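Review: Matsuda store helper, two-arm model

Posted Jul 31, 2025 by Yoga Nair

Every year I get asked to look at a machine that is supposed to take over the boring half of running a shop. Most of them turn out to be a floor scrubber with a screen. The Matsuda is a different sort of thing. It has two arms, two hands with fingers and a pair of legs, and it is sold on the promise that it can go to a shelf with an ordinary shopping basket and do what a clerk does: pick an order, put returns back, straighten what customers have left crooked.

I spent four days with it at the Skernham training store, a mock convenience store where new clerks learn the job before they go to a real branch. The packets on the shelves are real and so are the baskets. I worked in shops for nine years before I wrote about them, and I gave the machine the same jobs I was given in my first week.

What it costs

Skalteretti, the dealer, does not sell the robot outright to small shops. You lease it, and the price I was quoted was $2,000 a month with service included. There is a setup fee of $400 for each aisle you want it to learn. A second set of fingertips comes in the box. You will want them, as the pads wear and the dealer does not class them as a fault.

Setup

Setting up one aisle took the dealer's man, Sadao Ishida, most of a morning. He walked the robot past the shelves, named the goods on a tablet and marked where the robot was allowed to stand. After that you give it jobs from the tablet, either by typing or by picking from a list. Typing worked better for me. "Two chips, one green soda" was understood every time. "Something salty" was not, and I don't hold that against it.

The manual is thin. The section on moving a shelf and telling the robot you moved it is one paragraph long, and it skips a step. I had to phone.

The jobs

The main test was basket picking. Chips come first because they are light and forgiving, and a bag that gets squeezed a little is still a bag you can sell. Bottles come next. A standing bottle in a tidy row is an easy grab for a person, and a bottle on its side is a small nuisance. For a robot the gap between those two is much wider, so I was most interested in the soda.

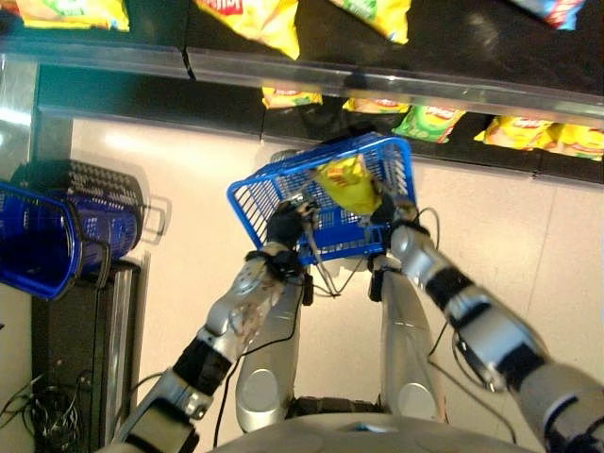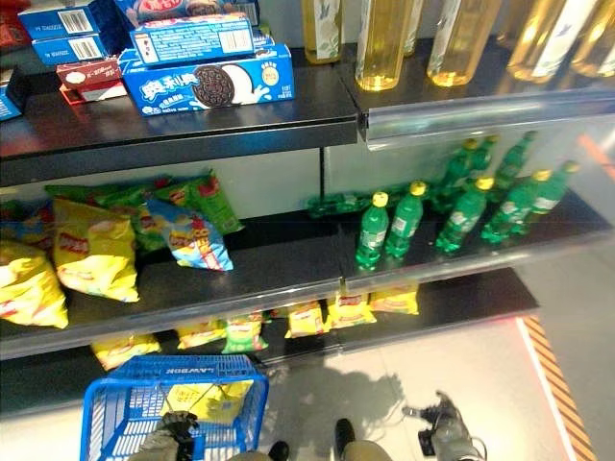
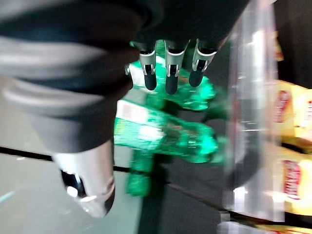 With chips the Matsuda was good. I would put it level with a new clerk who is being careful. It did not burst a bag in the whole four days, and it found the right flavor even after I swapped two of them around. It is slow. A three-item order that I can fill in under half a minute took it close to three minutes, and most of that went on deciding where to put its hands.

Standing bottles went fairly well too. It picks from the front of the row, as it should, and it only knocked over a neighbor when the row was packed tight. Putting bottles back was worse. It leaves gaps, and it doesn't turn the label to face the customer. My first manager would have made me do the whole row again.

Bottles lying down were the weak spot. It managed them a little more than half the time. The misses were all of the same kind – the fingers came down, touched the plastic, and the bottle rolled. The robot then backed off, looked again and had another go, which I liked. After a third miss it stops and sends a message to the tablet. I would sooner have that than a machine that keeps at it until something is on the floor.

I also tried it on boxes of cookies. One box on its own was fine. With boxes stacked it wanted to take the top one every time, even when the order was for the kind underneath, and it never worked out that it could move the top one aside first. Sadao told me an update for this is due in November. I review what I was given.

Around customers

The store was closed to the public, so I can only report on the trainees, who walked past it all day. It stopped for them each time. It also stopped for a swinging door and once for my coat. In a narrow aisle it takes up the space of a person with two bags, and you can't squeeze by it. A shop with one aisle would have to run it at night.

The fans are quiet. The joints make a whine that I had stopped hearing by the second day.

Compared with the Prornness

The only other machine I have tested on the same jobs is the Prornness, which has one arm on a wheeled post. It's cheaper, and faster on single items. It can't hold a basket and fill it at the same time, so somebody has to set a basket down for it and come and collect it afterward. If all you need is returns put back on one shelf, look at that one. For orders, having a second arm makes a real difference.

Would it do at home?

Readers always ask. No. It might carry a basket of groceries across a kitchen, but it needs wide floors, shelves that stay where they are and somebody on call. Cupboard doors are not on its list of skills at all. I asked about a fridge and was told it had not been tried.

Should you lease one?

A large shop with quiet nights and a lot of packaged goods could get some use out of it now, mainly for picking orders that nobody is standing there waiting for. For anyone smaller the lease costs too much for the work you get back. One trained clerk still does more in an hour than the Matsuda does in a shift, and faces the labels.

Good: gentle hands, finds the right item, stops when it should, asks for help.

Bad: slow, poor with anything lying down or stacked, thin manual, needs a wide aisle.

Score: 6 out of 10. I have asked Skalteretti for another loan once the update is out, and I'll run the same jobs again.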